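Asunto: Re: [lavado] Manchas de humedad en manteles de lino
De: Ayuba Nutsugah

Querido Traian, querida lista:

Traian Dumitrescu escribió:
> Saqué los manteles de mi abuela en enero y tienen puntitos
> grises en los dobleces. ¿Los doy por perdidos?

¡De ninguna manera! El lino aguanta mucho más de lo que creemos, y los míos estaban peor — pasaron años en un baúl.
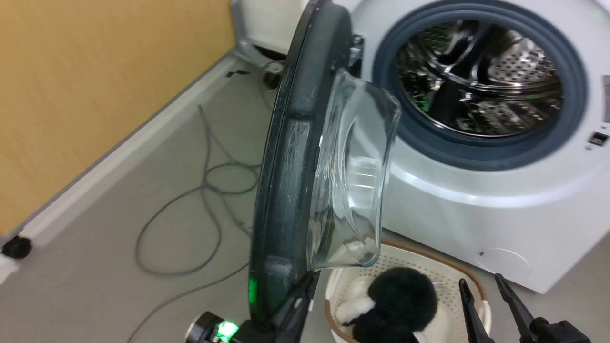
Yo los cepillo primero al aire libre, en seco, y luego los dejo 9 horas en remojo con percarbonato y agua templada, bien disuelto antes de meter la tela.

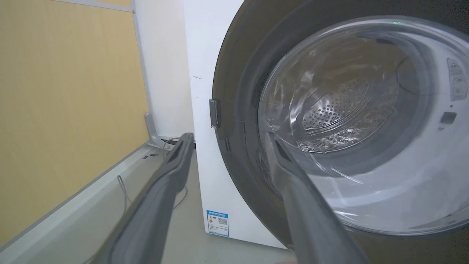
Después, programa largo, poca carga y nada de suavizante, que al lino le sienta fatal (mi madre le echaba a todo, pobre). Si queda sombra, repito el remojo sin prisas, hasta 3 veces.

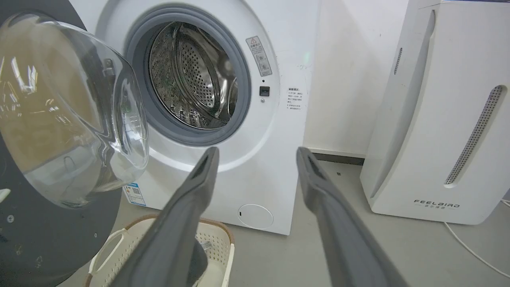
¿Sirve lo mismo para los bordados de color? Mejor probar antes en una esquina del revés, porque algunos hilos antiguos destiñen.

Un abrazo grande, y ya nos contarás cómo quedan,
Ayuba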